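Brilludley textile workroom moves to covered sorting tables

The textile workroom at Brilludley changed its sorting procedure in April. Dark items are now laid out on a white cover sheet before they are folded, graded and bagged. The change applies to all 14 tables in the main room and to the four in the annexe.

Under the previous procedure, black and navy pieces were checked directly on the table surface. Felista Kinyua, who runs the grading line, said lint, loose threads and small holes were being missed at that stage and found only at final inspection. A trial batch of 267 dark items was put through on covered tables before the procedure was adopted.
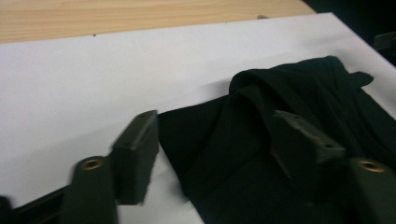

Black cloth on a white sheet spread over a light wooden tabletop.

The written method is short. The sheet is pulled flat and the item is placed on it as it comes from the bin. Folds are opened from the centre outwards, and both faces are checked before the first fold is made. Sheets are shaken out after each bin and replaced every eight bins.

Light-coloured items continue to be sorted on the bare tables. Cengiz Kaplan, who wrote the method, said a dark cover for white cotton had been considered but shed too much fibre in testing.

Bins for the covered tables carry a black tag and are collected at 4 pm. Grading codes and bag weights are unchanged.

Contact: Brilludley workroom office | © Brilludley | Back to top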